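Cletberg Household Help > Storage and Tidying

Sorting odds and ends with two metal bins: how do you keep up with it?

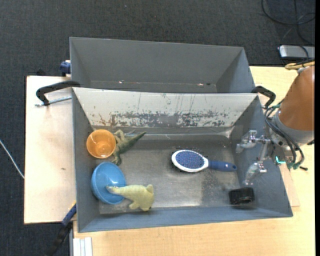
How often should I empty a catch-all bin?

Once a week suits most homes, and if you have small children you might do it every evening before bed, while it still only takes a couple of minutes.

Posted by Jingyi Hou, 14th October

Hello everyone, and thank you in advance, because I know this is a small thing to be asking about. I keep a pair of grey bins, one behind the other, on the low table between our kitchen and the kids' corner. The idea was that anything without a home goes in the front one, and the back one is for whatever is ready to be carried upstairs. What happens in real life is that the front one gets everything (a cup, a bowl, a hairbrush, the toy reptiles, always the toy reptiles) and the back one gets nothing at all!

I have two questions, really. The first is whether I should be splitting things up differently. It bothers me to have a hairbrush in with a bowl somebody might eat out of, even if the bowl is going to be washed first. The second is about the bin itself. The inside wall is terribly scratched and flaky, and there's a brownish patch toward one end that looks like rust to me. I got the pair secondhand from a lady over on Schumacher Road for 8 dollars and I'm fond of them, so I'd love to keep using them if that's sensible. Would you clean it up, line it, or let it go?

cestolano_mom

Hi Jingyi! We had the very same setup when mine were little, and I can tell you the back bin will stay empty for as long as it's the harder one to reach. Put them side by side if your table allows it. Then I'd change what they're for. Make one bin "kitchen" and the other "everything else," and forget about upstairs and downstairs, which is a grown-up sort of idea and never meant a thing to my kids. Cups and bowls go in the first, toys and brushes go in the second, and after supper somebody carries the first one straight to the sink.

For the hairbrush, I'd honestly hang it on a hook by the bathroom mirror. Ours used to come out of the toy bin with cracker crumbs down among the pins, and picking those out with a toothpick is no way to spend an evening. If it does end up in with the toys, pull out the loose hair, swish the bristles in warm water with a drop of shampoo, and let it dry with the bristles facing down so water doesn't sit in the pad.

Plastic dinosaurs can have a bath in the sink with dish soap, by the way. My youngest thought this was the best chore in the house and would do it with no asking whatsoever. Just check for seams or squeaker holes first, as those hold water.

Plirnero77

get a new bin, they're cheap. flaking is flaking

BackPorchDora

I wouldn't throw it out quite yet, but I would find out what's coming off. Wipe the wall with a damp white rag and look at the rag. If it's only grime, wash it, dry it well and carry on. If flecks of old paint come away, I'd keep it well away from children and dishes, and you really can't tell by looking whether old paint has lead in it, so please don't sand it. Mine went out to the porch and holds clothespins now.

If it's bare metal with a little surface rust, rub it with a paste of baking soda and water on a nylon scrubber, rinse, and dry it right away with a towel. Then cut a piece of shelf liner for the floor and another for the bad wall. I bought a roll that was 50 cents at a yard sale and I'm still using it. Take the liner out when you wash the bin, or damp gets trapped underneath and you'll have more rust than you started with.

And do wash that bowl before anybody uses it, whatever you decide about the rest.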